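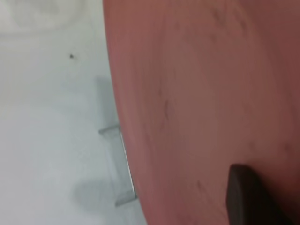 January, notebook for the Wosier collection, Calalham room

Started at 9:20. The goal for this week stays the same: enough wiping and pushing examples near the rim of the round table, where the last policy was weak. In the middle of the table it does well. Close to the rim it slows down, waits, and sometimes goes back to the middle as if it had forgotten the task.

My guess is that the old data has very little of the rim in the wrist view. When the arm is low over the wood, the view is mostly brown surface and a strip of pale floor on the left, and the model has perhaps never learned what this strip means. I looked through old episodes from the Gerov set in the morning. Most of them begin with the gripper high and centered, and the operator stays far from the rim because it feels safer. I did the same when I made them, so I can't complain.

Changes in the protocol from today:

Start poses are now drawn from a list. Before, the operator chose. The list is in the shared folder under Puma, file "starts_rim". Please do not skip the uncomfortable ones.

Each episode must contain at least one slow pass along the curve, with the fingers low. Do not stop the recording when the pass looks ugly. A correction in the middle is useful for us, and we have too few of them.

Speed limit on the leader arm is lowered. At the old limit the wrist images have blur in almost every low pass. With the new limit there is still some blur, but I can see the lines in the wood most of the time, and for me this is good enough. I do not want to lower it more, or the episodes become longer than 70 seconds and the operator gets tired.

10:45. First block finished. Two episodes thrown away, both my mistake: I pressed the pedal before the arm was at its start pose, so the beginning is a long movement that belongs to no task. I marked them "bad_start" and did not delete them. Maybe we can cut them later.

11:30. Question to whoever reads this: do we keep the frames where the wrist view shows only table and floor and no target? The filter script removes them as "empty". I think this is wrong for our purpose. The approach along the rim is exactly these frames, and if we remove them the model sees a jump. I switched the filter off for my blocks and wrote it in the metadata. If you disagree, write below and I will run it again on the raw files, they are all kept.

Also, the filter has a brightness rule which I do not understand. It treats a light area at the side as overexposed. With the pale floor in view it rejects good material. Threshold should be set per room and not once for everything.

14:10. Second block. Exposure of the wrist camera fixed by hand, auto exposure off. With auto on, the wood changes from pinkish to dark brown when the arm crosses the rim, and I do not want the model to learn this.

Disk: the target of 4000 episodes will not fit on the small drive at full rate. We are 6 blocks away from a problem, by my calculation. I will ask for the bigger one.

To do: compare training with and without the "empty" frames, same seed. Check gripper calibration before the next block, the left finger closes a little late. Update the label sheet, the word "edge" is used for the table rim and also for the cloth edge, and I mixed them already.

16:40. Arm parked, power off, raw files copied to the Wosier server. Checksum still running when I left.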